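Stadum Kitchen Bench: Gallery

Compiled by Sheena Morrison. Notes on wiring and fittings by Leif Eskildsen.

The Stadum bench is a tabletop kitchen for small-appliance work. It replaces the fixed counter used until August, which could not be moved and had no access from the rear. The gallery covers the bench as it is set up now. Entries are short. Full dimensions and the parts list are in the bench binder, section 8.

Layout

The bench is one wooden table with the appliances kept toward the back. The front is the work area and takes plates, boards and whatever is being prepared. Heating appliances stay in the same positions between sessions so that reach distances can be compared from one day to the next. Positions were set by Satish Mishra and are logged under layout 24. Any change gets a new layout number, even a change of a few inches.

Black cloth was chosen for the backdrop after a trial with gray, which sat too close to the wall color. White housings separate well from black. The cloth is pinned at the top and left to fall in folds. Stretching it flat was tried and pulled the pins out.

Microwave and toaster

Midea microwave with the door fully open, control panel and dial on the right. The white two-slot toaster is to its left with a slice of toast showing, and two wire-mesh utensil holders fill the gap between them. Large cut-out letters on the backdrop, in two rows; the lower row reads UMI.
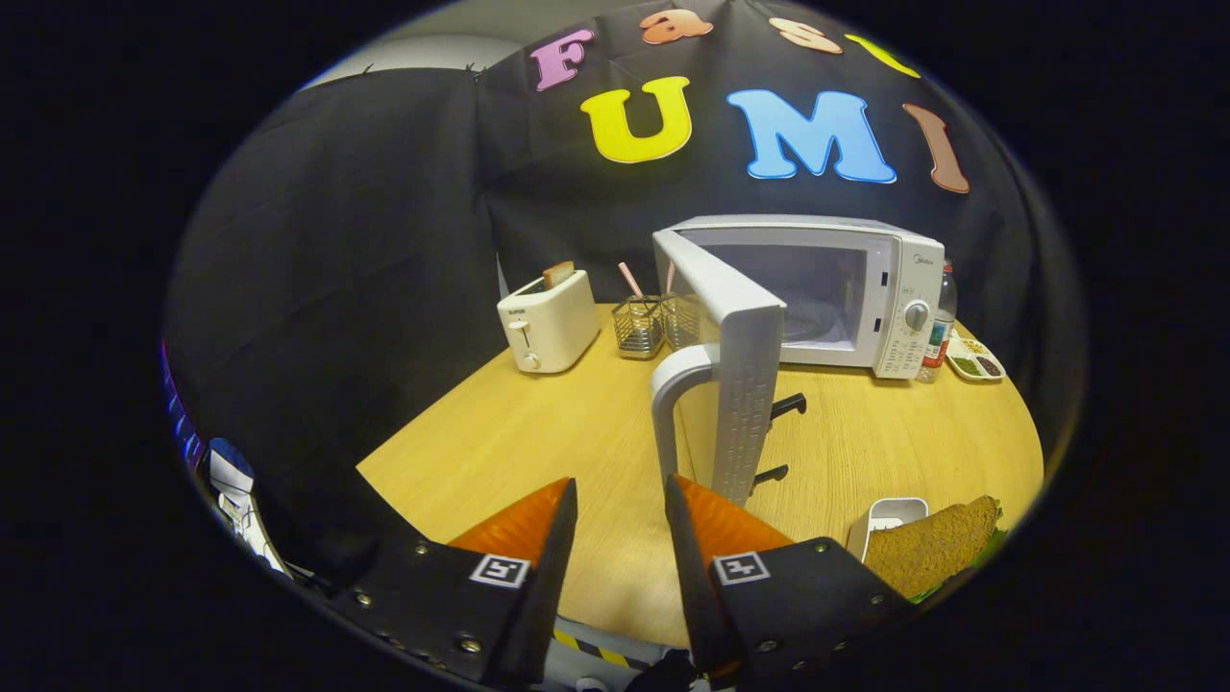
Clearances

The microwave door opens to the left, toward the front of the table. Its swing sets the limit for anything placed on that side. Check the full swing by hand after moving any item, and do not rely on the logged positions alone. The binder gives the minimum gap as 400 mm from the hinge side to the nearest tall object in the work area.

Keep the cloth clear of the toaster slots and of all vents. If the folds have shifted, re-pin before switching anything on. The toaster is unplugged at the end of each session and the crumbs are emptied once the housing has cooled.

Power

Two circuits feed the bench. The microwave has one to itself. The toaster and anything added later share the other. Ravindra Khurana measured the combined load on the shared circuit at 1,678 watts with the toaster and a kettle running together. A second kettle is not permitted.

Cords run off the back of the table to a Penow outlet strip. Do not route a cord across the front, including for a short job.

Cleaning

Wipe the table with a damp cloth and dry it along the grain. No spray cleaner near the microwave panel. Spray first onto the cloth, then wipe. The mesh holders are washed in warm water and dried before utensils go back in. Cut-out letters can be dusted with a soft brush.

Corrections to the notes go to Jasper Coppens, with the layout number in the subject line. Older layouts, including the fixed counter, are on the Trastarbridge page.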